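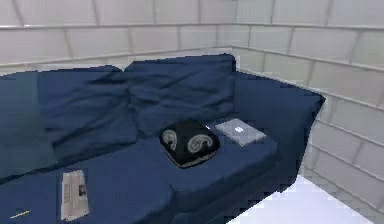 Bautista Orellana's reply to my first draft was that I'd measured how popular the authors were and called it how popular the explanations were, and could I please go back and look at the same answers over time. That was in June, about a week after I thought I was finished. I was annoyed for an evening and then I redid the whole thing, so what you're reading is the second version (the first one had nicer charts, sorry).

Do explanations get you votes? A project report on Kultado answers

What I wanted to know

Kultado is a small site where people post programming puzzles and other people answer them in as little code as they can manage. I've been on it since before I could really program, and I've always heard the same advice in the comments: add an explanation, you'll get more upvotes. It gets said to pretty much every newcomer. It got said to me, on an answer I still think was pretty good, and I added the explanation and got no votes at all. So I had a bit of a grudge going in, and you should know that.

The question for the project was simple enough. If somebody posts a bare answer, only code and a byte count, and comes back later to write up how it works, do the votes pick up after the edit?

My first version asked something lazier. I took answers with explanations and answers without, averaged the scores, and the ones with explanations won by a mile. Great! Except the people who write careful explanations are mostly people who've been around forever, who answer early, and who everybody already follows. Their bare answers do well too. I'd noticed this and put it in a footnote, and the footnote is what Bautista's comment was about.

Getting the data

Kultado lets you see the full edit history of any answer, and it shows the time of every vote, though it won't say who cast it. That second part is unusual and it's the only reason the project works.

I wrote a script called Tavo to collect everything. It asks for a page, waits, asks for the next page, and writes each answer out to its own little file. The waiting is in there because my first attempt didn't wait and the site stopped talking to me until after dinner. Tavo is short and ugly and I'm attaching it anyway. If you run it, change the folder name near the top, it's still pointing at my laptop.

I only took answers that met all of these:

Posted to a puzzle that was open the whole time I was looking.
First posted as code with no write-up.
Still there, meaning the author hadn't deleted it.
Score of at least 2 at the time I collected it, because with less than that there's nothing to compare.

That gave me 136 answers. Of those, 29 had an explanation added later on. The rest stayed bare.

The third rule and the fourth rule both worry me a little and I'll get to them.

What counts as an explanation

This took way longer than the code. I thought it would be obvious, and then I started reading. People write things like "port of the other answer, see there" or "the usual trick" or one line saying the regex is horrible. Is that an explanation? Some people put comments in the code block, lined up to the right of each instruction, and never write a sentence outside it. That one surely is.

In the end I went with a dumb rule. If an edit adds more than 80 characters of text that isn't code, it's an explanation, and comments lined up next to code count as text. I read every edit the rule picked and most of the ones it skipped. It made a few choices I wouldn't have made. One person pasted in a long list of test cases with labels, and the labels alone got it over the line. I left it in! I'd decided on the rule before looking at any votes, and I figured that if I started fixing the ones I didn't like I'd never be able to stop.

The language called Lilell was a special headache. Lilell programs are made of tiny words that look like English if you squint, so Tavo kept deciding that the code was prose and that half the Lilell answers had gorgeous explanations from day one. I ended up sorting the Lilell ones by hand. There's a folder of them in the attachment with my notes, which are mostly the word "code" over and over.

Comparing before and after

You can't simply count votes before the edit and votes after it. Nearly every answer gets most of its votes right away, while the puzzle is sitting on the front page, and then it tails off to nothing. Any edit made late is going to look like it killed the votes. Any edit made a few minutes in is going to look like magic.

So each edited answer got a partner. The partner is a bare answer on the same puzzle, posted as close as possible in time, with as close as possible to the same score at the moment the first one was edited. From that moment I watched both of them and compared how many votes each one picked up. If the explanation does something, the edited answer should pull ahead of its partner more often than it falls behind.

I like this method a lot. It isn't mine, I got it from a handout in the Retamal course notes, where it's used on something to do with bus tickets. What I like is that you can do it with a pencil. I did do the first several with a pencil, to be sure the program agreed with me, and it didn't, and the mistake was in the program (I was comparing local time to server time, so every edit was happening hours before it happened).

There's one more wrinkle. Editing an answer on Kultado bumps the puzzle back to the front page. So an edit brings in readers no matter what's in it, and those readers might vote on the edited answer simply for being the thing that changed. The partner gets bumped too, being on the same puzzle, but further down the page where fewer people scroll. I don't have a good fix for that. I tried comparing against edits that only fixed a typo or shaved off a byte, but people love voting for a shaved byte, so that's its own thing and I gave up on it.

What came out

The edited answers did pull ahead of their partners more often than not. When I first saw it I was a tiny bit disappointed, because of the grudge. The lead was small, though, usually a single vote, and a fair number of pairs tied. If you shuffle the labels at random and count again, and keep doing that for a while, you get a lead as big as mine often enough that I wouldn't bet money on it. I would maybe bet lunch.

Timing looked like it mattered more. Explanations added the same evening as the answer did clearly better against their partners than ones added later in the week. By then it seemed to make no difference whatever people wrote. I've split an already small group to say that, so please read it as a hunch with a chart attached.

The thing I enjoyed most wasn't in the plan. Answers in languages made for golfing, the ones where the whole program is a handful of strange symbols, got more out of an explanation than answers in everyday languages. That makes sense to me. I can read Python, so I don't need a tour of it. When I see a row of symbols I have no idea whether it's brilliant or whether the language just has a built-in for the whole puzzle, and I don't vote until somebody tells me. Lilell landed in the middle, which fits too, I guess, as you can half read it.

Length didn't do anything I could see. The longest write-up in the set is practically an essay, with history and a diagram, and it tied with its partner.

Problems I know about

Deleted answers are missing. If people tend to delete a bare answer that's going badly but keep one they've spent an hour explaining, then my bare group looks stronger than it should, and the effect I'm measuring comes out too small.

The score rule cuts the other way. An edited answer that climbed up to the cutoff because of its explanation gets in, while the same answer without the climb would've been left out. I only thought of this while writing this page. To fix it I'd have to apply the cutoff to the score at edit time, and that means building the partners again from scratch.

Also, I picked all the partners with a formula that treats closeness in time and closeness in score as equally important, for no reason better than it being the first thing I typed. I tried leaning it toward time and the result moved a little. Leaning it toward score, it hardly moved. Both runs are in the attachment.

And comments. Sometimes an explanation shows up because a commenter asked for it, and a commenter who cares enough to ask may well come back and vote. I can see the comments but I can't see who voted, so there's no way to separate those out.

If I do more of this

I'd want the deleted answers, which means running Tavo every night and keeping the old copies. It would take a few months to get enough. I've set it going on the spare machine with the wait turned up long so it doesn't bother anybody, and so far it has collected a good pile of files and filled the log with the same harmless warning about a missing font, which I need to track down.

I also went back and looked up my own old answer, the one with no votes. It's in Python, and I'd added the explanation the following week.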